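开放式空间的照明与分区 第三讲讲义 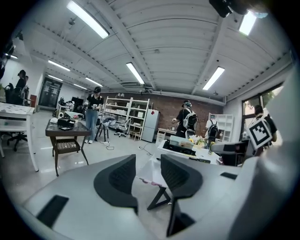 主讲:Jocelyn Gill 讲义整理:Efthymia Margaritis
2023年3月10日 课程:室内空间基础

上一讲大家交来的平面草图我都看完了,真的很高兴!好几位同学已经开始用脚步去量房间,用手去摸墙,这正是我们想要的劲头。这一讲换个方向,抬头看。

一、先看天花

多数人进一间大屋子,眼睛先落在家具和人身上,天花板要过很久才想起来。请大家反过来做。这间屋子的顶是白色波纹顶面,长长的钢梁横过去,结构完全露在外面。我特别喜欢这种做法,梁本身就给了空间一种节奏,人在下面走,会不自觉地跟着梁的间隔来判断自己走了多远。

灯是长方形的荧光灯,亮着,一路往后墙方向排过去,越远看起来越小。画透视的时候这是天然的参照物:先定梁,再定灯,地面上的东西放进去就不容易歪。上学期有同学从椅子画起,画到最后整面墙都挤变形了,改了三遍。

词汇:露明结构(结构构件不作遮挡);波纹板(表面起伏成棱的板材);漫射光(方向不明显、影子柔和的光)。

二、白墙和一面红砖

四周刷白,只在最里面留一面红砖,这个手法便宜又好用。白墙把灯光推回房间,砖墙颜色深,自然成了视线的终点。大家想想,如果四面都是砖会怎样?再想想,如果砖墙放在有窗的那一侧,又会怎样?课上我们会各画一张小稿来比较,每张不要超过十分钟,粗一点没关系,越粗越能看出大关系。

右侧墙上有一扇大窗,窗外是绿叶。自然光和荧光灯在同一间屋里碰头,颜色往往不一样,请带上你的白卡纸,分别放在窗边和房间深处看一看。第一次做这个练习的人几乎都会叫出声来,纸居然可以“白”得这么不同!

三、不砌墙的分区

敞开的大空间怎么分出不同的用处?看砖墙前那一排:高的白色金属层架,上面放着白色的盒子和收纳箱,旁边是白色冰箱,层架前面有一把带脚轮的白色办公椅,再往右,墙角是一个白色格子柜。没有一堵隔墙,可是“放东西的一边”已经很清楚了。

我想请大家注意颜色。层架、盒子、冰箱、椅子、格子柜都是白的,高矮和用途差得很远,放在一起却不吵。背后的砖又正好把它们的轮廓衬出来。要是换成各色的箱子呢?不一定难看,但那面砖墙就没那么显眼了。

Antoniadis工作室的改造作业里也用过类似的办法,他们把所有储物靠到一面墙上,中间全部让出来。那份图纸在Clukport资料夹里,第31页和第48页值得慢慢看,尤其是第48页的立面,线条漂亮极了。

四、人怎么用这间屋子

空间里有人,尺度就活了。有人站在中间偏左的地方,双手或单手拿着东西停在胸前的高度;冰箱附近有人背着白色背包,手臂伸向台面;靠窗也站着人。请把这几个位置点在你的平面草图上,然后想一想通道该留在哪里。背包是初学者最容易漏掉的尺寸,人背着包转身,需要的地方比光站着大得多,台面前面尤其要留够。

五、课堂练习(两人一组)

先用铅笔画一张房间的一点透视,只画梁、灯和后墙。
再加入层架、冰箱和格子柜,用简单的方块表示就行。
最后放人,人的视平线要统一。坐着画的和站着画的不要混在一张纸上,我每年都要讲,今年还是要讲。

画完之后和同伴交换,在对方的图上用另一种颜色标出你觉得最亮和最暗的地方。意见不一致的时候先别擦,把两种判断都留着,讲评时这些地方最有意思。

六、课后

阅读Voka读本第2章和第3章。第2章讲窗与进深,稍微有点干,请坚持一下,后半部分的剖面图特别精彩。

找一间你常去的大房间,教室、食堂、体育馆都可以,画一张天花平面,标出所有的灯和你看得见的梁。再写一段话,说说房间里哪一面墙最先抓住你,以及是颜色、光线还是家具在起作用。

作业四月第一次上课时交,纸本,折成A4大小。用Tostis网页交扫描件的同学,请把铅笔线描深再扫。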